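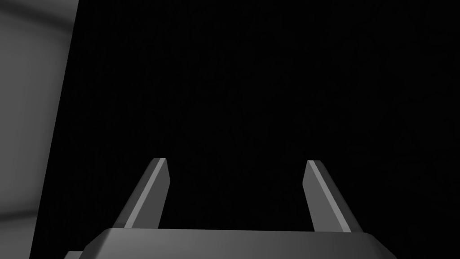
Wrist camera check before a simulated run – what is good practice?
Asked by Simley, 209 views

I write the checklist for our simulation group. Our rule says every episode must begin with gripper open and empty, and both fingertips visible in the wrist view. It says nothing about light or about objects near the camera. Should I reject a start view if the background is almost black? We have 706 episodes and I do not want to throw away many without reason.

Allari
I would not reject on darkness alone. Write two separate checks. First, the gripper: open, nothing held, both tips in view. Second, the surroundings: can a reviewer recognize the work surface? If not, mark the episode "review" and look at the next 50 frames before you decide. Also write down the clearance to the nearest large object. Take this number from the simulator – do not guess it from the picture.

Minhas
just make the lights stronger, works for me

Trimomeck
Allari's way is good, but please keep the version of the checklist together with each episode. We changed our rule in February and had to check some 58 episodes again. If you change the lights, this is also a new version.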